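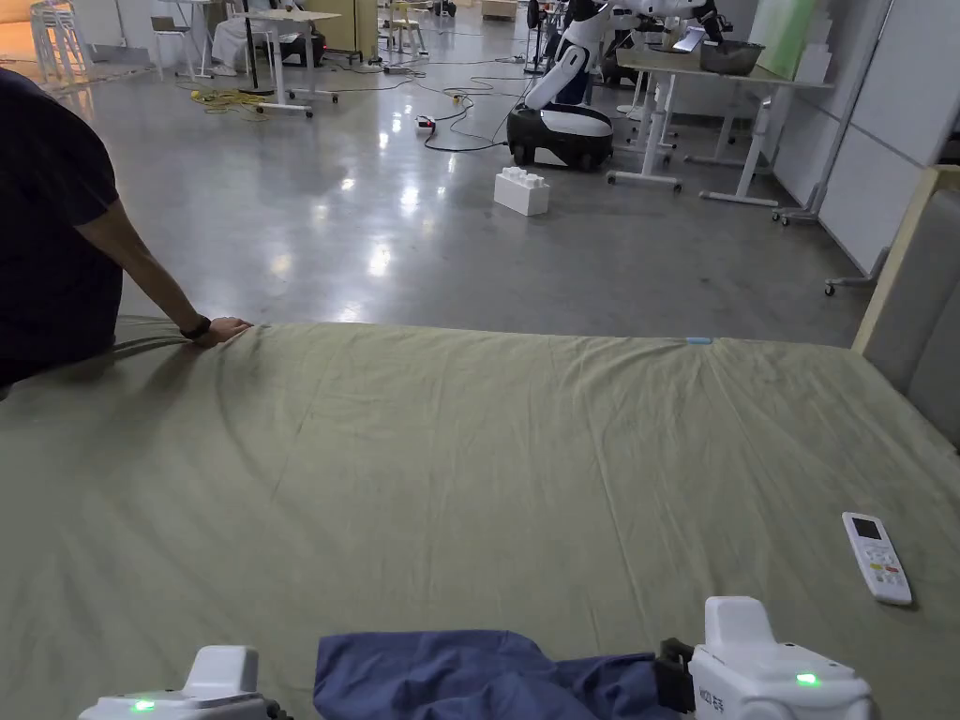
Teaching an old cat to take a tablet

Zuker turned fourteen in June, and the vet at Kurkillow has put him on a thyroid tablet twice a day (62 dollars a bottle, poor old love!). I tried hiding it in tuna, then in cheese, and he licked his bowl clean all around it.

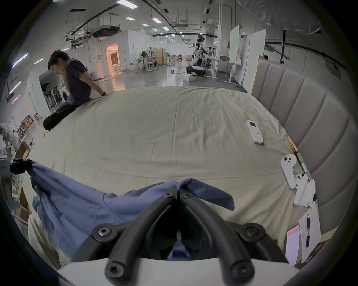 My neighbour Oda Lundgren suggested a dab of butter, which he adored, though he still spat the tablet behind the couch.

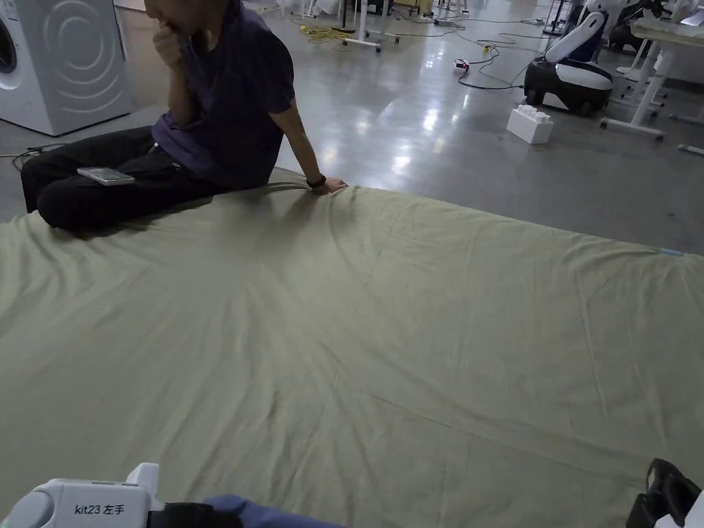 What finally worked

Crushed, in a spoonful of warm chicken broth, before his brekkie. He's purring on my slippers as I type.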